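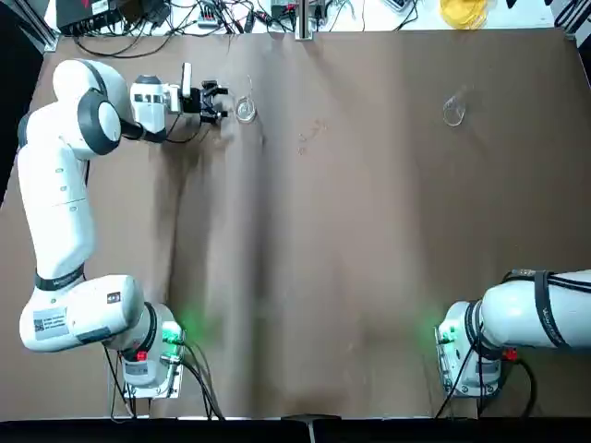 Why Does Water Stick to Itself?

Have you ever filled a glass right up to the top, and then kept going, drip by drip, until the water bulged up over the rim like a tiny see-through hill? It didn't spill! It just sat there, wobbling. If you haven't tried it, try it today (over the sink, please, or your kitchen floor will get a bath).

That bulge is one of the best clues we have about what water is really like. Water is sticky! You can't feel it the way you feel honey or glue, but water sticks to other water all day long, and it sticks to plenty of other things too.

Billions of tiny magnets (sort of)

Water is made of pieces called molecules. They are so small that a single drop holds more of them than there are people on Earth, by a LOT. Each molecule has two bits of hydrogen and one bit of oxygen, joined in a shape a bit like a mouse's head with two round ears.

The ear side has a slight positive charge. The chin side has a slight negative charge. Positive and negative pull toward each other, so the ears of one molecule tug on the chin of the next one, and that one tugs on its neighbor, and on and on through the whole glass. Scientists call this cohesion (say it: ko-HEE-zhun).

In the middle of the glass, every molecule gets pulled from all sides at once. At the top there's hardly anything above to pull on it, so the molecules there get pulled sideways and down. The surface acts as if it had a stretchy skin. This is called surface tension, and it's what holds your wobbly hill together.

Who walks on water?

Water striders do! These long-legged insects live on ponds and slow streams, and their feet make little dents in the surface without breaking through. Their legs are covered in tiny hairs that keep water away. Next time you're at a pond, crouch down and look for the shadows on the bottom. On a sunny day each foot makes a round dark spot much bigger than the foot itself!

The teapot problem

Water also sticks to other materials, and that has a name of its own: adhesion. It's why raindrops cling to a window. It's also why, when you pour slowly from a cup, the water often runs down the outside of the cup and onto the table. Grown-ups have been grumbling about dribbling teapots for hundreds of years, and scientists call it the teapot effect. Yes, that is its real name!

A spout helps. It gathers the water into one narrow stream and gives it an edge to leave from. Tipping a little more boldly helps too, as a faster stream is better at breaking free.

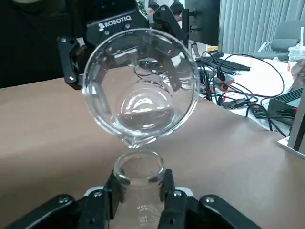

A spout helps guide water toward a narrow opening.

Try it: the penny hill

Xóchitl Huerta's class in Mollton did this one on a rainy Tuesday, and it got very loud in there.

You need a clean, dry penny, a cup of water, a dropper and a paper towel.

1. Lay the penny flat on the paper towel.
2. Guess how many drops it will hold. Write your guess down. No changing it later!
3. Add the drops slowly, one at a time, with the dropper held just above the penny.
4. Bend down and look from the side. Do you see the dome?
5. Keep going until it spills, and write down how many drops you used.

One student, Halldóra, guessed 9. Her penny was still holding on after 15!

Now dry the penny and do it again, but stir a drop of dish soap into your cup first. Soap gets in between the water molecules at the surface and weakens their pull. What do you think that will do to your hill?

Words to know

Molecule: a tiny group of atoms joined together.
Cohesion: water sticking to water.
Adhesion: water sticking to something else.
Surface tension: the pull that makes the top of water act like a stretchy skin.

Want more? Dip a corner of paper towel into a cup of water colored with food coloring, and watch how far up it climbs!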